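# Vivir donde antes se almacenaba grano

**La reconversión del recinto de Kallgate suma 152 viviendas a un barrio que llevaba décadas sin promociones nuevas**

La antigua zona de silos de Kallgate entra en su fase residencial. El proyecto, desarrollado por la promotora Obura, contempla 152 viviendas repartidas en 3 edificios de altura media, con locales en planta baja y un patio central abierto al vecindario durante el día. Las obras de urbanización concluyeron en julio y la comercialización de la primera fase se encuentra en curso.

El conjunto ocupa el borde oriental del barrio, entre la avenida Nakuvgate y el canal. Durante años, la parcela fue un vacío que obligaba a rodear la manzana completa para llegar al mercado. El plan especial aprobado por el municipio impuso como condición la apertura de un paso peatonal, que hoy comunica ambas orillas y queda a unos 200 metros de la parada del tranvía.

La dirección arquitectónica corresponde a Marilou Tolentino, quien optó por conservar el muro de ladrillo del almacén principal e integrarlo en la fachada del segundo edificio. «El muro fija la altura de los accesos y la posición de las escaleras. Trabajamos a partir de esas medidas», explica la arquitecta. Las viviendas, de uno a cuatro dormitorios, disponen de ventilación cruzada en todos los casos, y las de las plantas superiores cuentan con terraza orientada al sur.

## Condiciones de acceso

Una parte de las unidades queda sujeta a precio limitado y se adjudicará mediante sorteo ante notario entre las personas inscritas en el registro municipal de demandantes. Las restantes se ofrecen en venta libre. La promotora ha recibido hasta la fecha 300 solicitudes de información, la mayoría procedentes de residentes del propio distrito.

El comprador deberá aportar documento de identidad, justificantes de ingresos y, en el caso de las viviendas protegidas, certificado de empadronamiento. La reserva se formaliza por escrito y reconoce un plazo de desistimiento sin penalización. Las cantidades entregadas a cuenta quedan garantizadas mediante aval individual, cuya copia se facilita junto con el contrato. 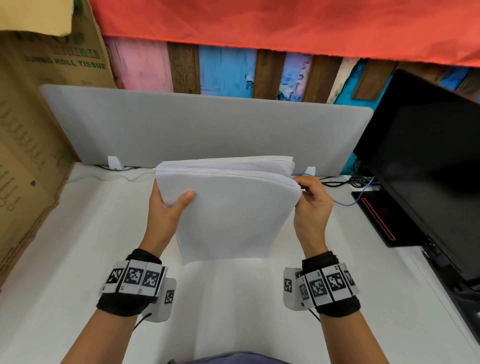
La memoria de calidades, los planos acotados y el presupuesto estimado de gastos de comunidad pueden consultarse en la oficina de ventas, situada en la calle Hellgate. La promotora recomienda revisar con especial atención el apartado relativo a las plazas de garaje, que se venden vinculadas a la vivienda en los edificios primero y segundo y por separado en el tercero.

Queda pendiente la licitación de los locales comerciales. El municipio ha solicitado que al menos uno se destine a uso sanitario, petición que la promotora estudia en la actualidad.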